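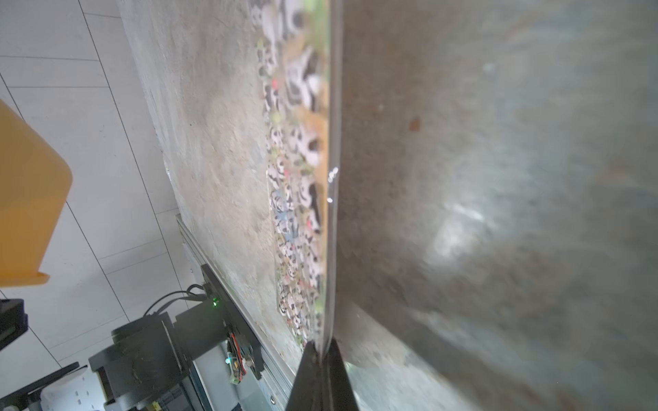 Why Did the Robot Drop It?

Have you ever tried to pick up just one plastic bag from a big stack? You rub it between your finger and thumb, you huff on it a little, and then three come up together and slide out of your hand! Well, robots have that same trouble, and today we're going to hear about a robot in a workshop in Groltwood that had a very bad April.

The robot's name is Nisance (yes, it does sound a lot like "nuisance," and the people who work with it say that suits it just fine). Nisance had one job, and that was to pick up thin, clear plastic sheets by the edge and carry them over to a tray. It tried 371 times in one afternoon, and 327 of those tries went beautifully. The others ended with a sheet on the floor.

So what went wrong? Pankaj Bhatt, an engineer there, started with the robot's fingers. A robot like Nisance has hard fingers that close together in a pinch, and a motor pulls them shut. If the motor pulls too gently, the sheet slips. If it pulls too hard, the sheet bends, and a bendy sheet can pop right out, the way a watermelon seed does when you squeeze it!

But the pinch was fine. Next he looked at what the robot could see, and this is where it gets interesting. Clear plastic is very hard for a camera. Light goes through it, and light bounces off it too, so the camera gets a jumble of shiny spots and whatever happens to be behind the sheet. Sometimes Nisance took a bright reflection for the edge and closed its fingers in the wrong place, with only a tiny corner between them.

The fix had two parts. The lamp was moved to one side, so the edge showed up as a clear bright line. Then the robot was taught to give a very small tug before lifting. If the sheet slides, it lets go and tries again.

There's a safety rule in this story, too. When a sheet falls, you might want to reach in and grab it. Please don't! A robot arm may start moving again without any warning. Grown-ups at the workshop press the stop button first, wait until the arm is still, and only then pick up the sheet.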